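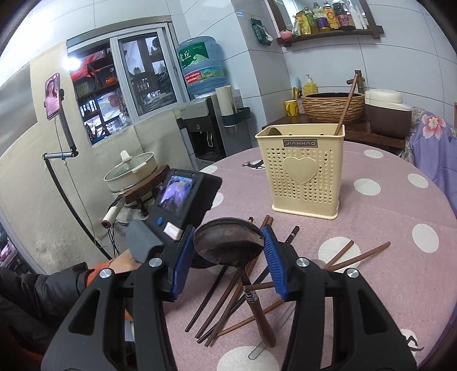

By the Home & Table desk, Skilska Courier | July | 2 min read

Nobody in Skilska has ever bought a second chopstick holder, or so the people at Irau like to believe. The kitchenware shop on the lower end of town has given its July window over to the first one: the tall basket that stands by the stove and slowly fills with whatever was in the drawer.

The display is part of a month-long swap. Residents can bring in stray chopsticks, the ones that lost their partners years ago, and go through a bin of other people's strays until something matches. The bin opened with 722 sticks donated by Nalludham, the noodle restaurant across the square, which recently changed its tableware and had them boxed in a back hallway.

Anyone who has emptied a holder onto the kitchen table knows the problem. There is a black one with a gold band, another with a silver band, a few brown ones that seem related until they are laid side by side, and a serving spoon with a wooden handle that was supposed to live somewhere else. The tablecloth, with its polka dots and deer, looks on without offering help.

Irau's rules are simple. Sticks have to be clean. Splintered ones are turned away at the counter, as are the paper-sleeved kind from takeout bags, which the shop says would fill the bin by lunchtime. A match is a match if both owners would eat with it in front of company – a standard the shop has declined to put in writing.

Cream plastic holders with hearts punched through the sides have meanwhile become a minor talking point. Vondráček, the housewares dealer two doors down, considers them dated and has said so on a sign. Irau has answered with a sign of its own, pointing out that small holes let the water out and that hearts are as good a shape as any for the purpose.

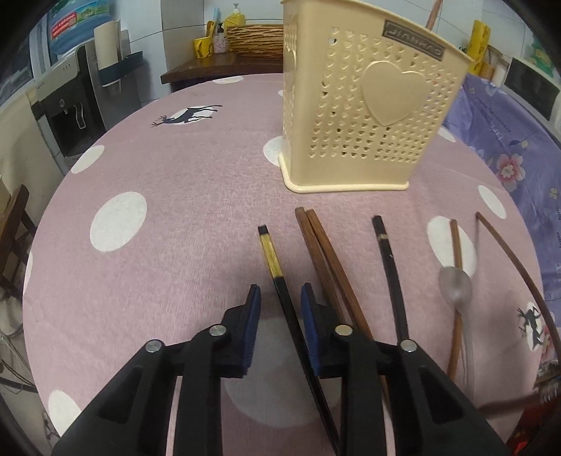 Do I need to bring a full set to take part?
One stick is enough, and it can be any length or color as long as it is clean.

The swap table is open from 2 in the afternoon until closing. Each visitor may take home up to 50 sticks, a limit introduced after the first afternoon.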